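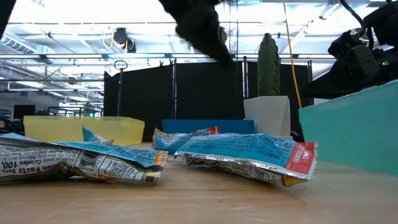

Flukbridge 드라마 사전 시사 평가단 참가자 모집

Flukbridge 콘텐츠연구실은 하반기 공개를 앞둔 가족 시트콤 「Clukberg」의 사전 시사 평가단을 아래와 같이 모집합니다. 평가단의 의견은 최종 편집과 회차 구성, 예고편 제작에 참고 자료로 활용됩니다. 평소 국내외 시트콤과 드라마를 즐겨 보시는 분들의 많은 지원을 바랍니다.

1. 모집 인원 및 대상
모집 인원은 30명입니다. 만 19세 이상으로 한국어 시청과 설문 작성에 어려움이 없는 분이면 누구나 지원할 수 있습니다. 다만 방송사, 제작사, 광고대행사 및 연예 매체에 재직 중인 분과 그 직계가족은 선발에서 제외됩니다. 이전 평가단 참가 경험은 선발에 영향을 주지 않습니다.

2. 활동 기간 및 장소
활동은 6월 한 달간 진행되며, 시사는 오후 7시에 Flukbridge 본관 2층 시사실에서 시작합니다. 총 네 차례의 시사에 모두 참석할 수 있는 분을 우선 선발합니다. 상영이 시작된 뒤에는 입장이 제한되므로 시작 10분 전까지 도착하여 주시기 바랍니다.
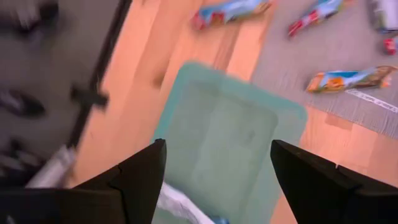 3. 활동 내용
참가자는 회차별 가편집본을 시청한 후 온라인 설문 시스템 Pai에 접속하여 평가서를 작성합니다. 평가 항목은 등장인물에 대한 호감도, 대사의 자연스러움, 웃음 요소의 적절성, 다음 회차 시청 의향 등이며 회차마다 100점 만점으로 채점합니다. 서술형 문항은 1,000자 이내로 작성하며, 마지막 시사 후에는 소그룹 좌담회가 진행됩니다. 좌담회 내용은 녹음되어 내부 분석에만 사용됩니다.

4. 참가자 혜택
활동을 완료한 참가자에게는 소정의 활동비와 수료증을 지급합니다. 활동비는 참석 횟수에 따라 산정되며, 평가서를 제출하지 않은 회차는 지급 대상에서 제외됩니다. 시사 당일 본관 주차장을 무료로 이용할 수 있습니다.
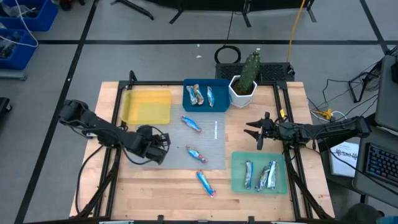
나무 상판 작업대와 포장된 스낵바 세 개가 담긴 트레이

5. 지원 방법
Cetance 채용·모집 페이지에서 지원서를 내려받아 작성한 뒤 같은 페이지에 제출하여 주십시오. 지원서에는 최근 1년간 시청한 드라마 또는 시트콤 중 한 편을 골라 인상 깊었던 점과 아쉬웠던 점을 각각 기재하여야 합니다. 우편 및 방문 접수는 받지 않습니다. 접수는 5월 말 오후 6시에 마감하며, 지원자가 100명을 초과할 경우 조기에 마감될 수 있습니다.

6. 선발 및 통보
서류 심사로 선발하며 연령과 시청 성향의 분포를 함께 고려합니다. 결과는 선발된 분에게만 문자메시지로 개별 통보합니다.

7. 유의 사항
참가자는 첫 시사 전 비밀유지서약서를 제출하여야 합니다. 줄거리, 출연진, 결말 등 미공개 정보를 사회관계망서비스나 온라인 게시판에 게시하는 경우 참가 자격이 취소되고 활동비가 환수될 수 있습니다. 시사실 내 촬영과 녹음은 금지되며, 휴대전화는 입장 시 보관함에 맡겨야 합니다. 제출된 개인정보는 선발 및 활동비 지급 목적으로만 이용하고 활동 종료 후 파기합니다. 상기 일정은 제작 사정에 따라 변경될 수 있습니다.

문의: Flukbridge 콘텐츠연구실 평가단 담당 (오전 10시~오후 5시, 점심시간 제외)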